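Hello again from the Jerari film club, with our report on the classic comedy season you kindly funded. I'm pleased to say the old comedies have pulled people in! We've shown two of the four films so far, and the second one filled every seat we had. 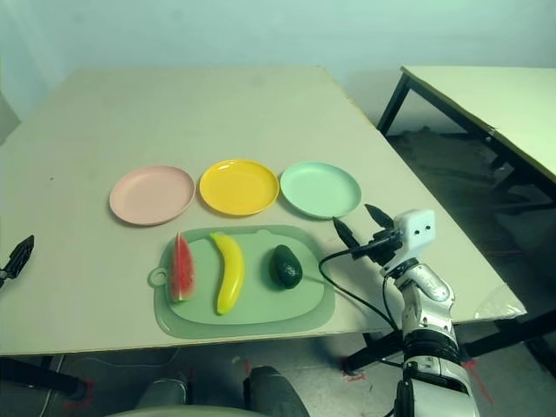 The silent film came first, with live piano, and it got bigger laughs than I'd dared hope for (the ladder bit had one chap in tears). We've also started a chat afterwards about how the jokes were built, which runs on far too long and is the best part of the night. I'd love the next flyer to have a bit of cheer in it - the pink, yellow and mint green of those three plates would do nicely for the colours.

The £200 for the pianist is spent, and the hire fee for the print from Cata came in £15 under.

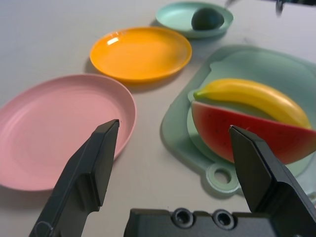
A slice of watermelon and the pink plate.

What's slipped is the subtitled farce. Ivus sent a copy with the last reel missing its subtitles, so we've moved it to December and put the courtroom comedy in its place. The El Idrissi hall is fine with the swap and hasn't charged us for it.
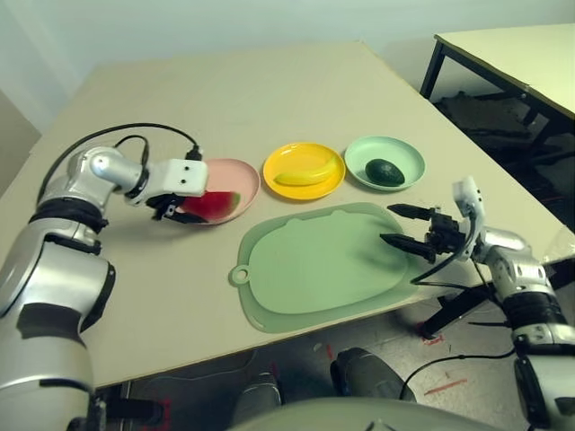

What's next

Two more screenings, then the feedback forms to type up. I still need a yes from you on printing 2000 flyers - the printer wants the order soon.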